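Lazy Susan and sandwich tray questions, answered

I get the same handful of questions every time I post about the raised tray that lives on our table, so I've finally put them all on one page. Grab a cuppa!

Is it really worth keeping a tray on the table all the time?

For us, yes. We eat a lot of build-your-own lunches (burgers, toasties, odds and ends from the fridge) and before the tray it was plates everywhere and somebody reaching across somebody else for the bread. Now the bits go in the middle and everyone helps themselves. I only put it away when the big jigsaw comes out in December.

Which one have you got?

My everyday one is the Hutapea, the plain round sort on a little base. I've also had a Faltus, which was lovely but far too deep, and you had to fish about in it for the last slice of anything. I paid for both myself, before you ask.

How big should I go?

Smaller than you think. I once measured up for a whopper, 71 cm across, and it would have left us nowhere to put our elbows. If there are 3 of you or fewer, a tray that takes a few slices of bread and whatever's going inside them is plenty. Bread is the awkward one, being square - it always wants to hang over the side of a round tray. I let it.

Do you line it?

I don't, but I do keep a cloth in there while we're putting lunch together. It's for fingers mostly, and it doesn't need folding nicely. Patties and bread go round the edge where they're easy to grab.

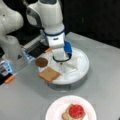
Maureen's Kitchen Table left a comment to say she can't be doing with the cloth in with the food, and that hers hangs over the back of a chair where it can't soak up the burger juices. She also swears by putting the bread out last so it doesn't go dry at the corners. Fair point about the bread, and I've started doing the same. I'm keeping my cloth where it is though!

Won't it slide about?

Mine did on the polished table, all over the shop. I put a Skidside mat under the base and it's stayed put ever since. You can cut them to size with ordinary scissors.

How do you clean it?

Warm soapy water and a soft brush round the rim, where the crumbs collect. Dry it properly before it goes back on its base or you'll get a ring on the table (ask me how I know). I don't put mine in the dishwasher.

Can I put hot things on it?

Check what yours is made of first. I let patties rest on a plate for a few minutes before they go anywhere near mine, and anything straight from the oven gets its own trivet.

Where do you buy spare bases?

I got my last one from Ernex, and it took roughly 58 minutes on hold to find out they stocked them. Have a look at the website before you ring.

Last updated Aug 29, 2023

1,381 shares

Related posts
Toasties for a rainy lunchtime
How I store bread so it lasts the week
Getting greasy marks out of tea towels
My table mats, ranked

Contact | Copyright | Back to top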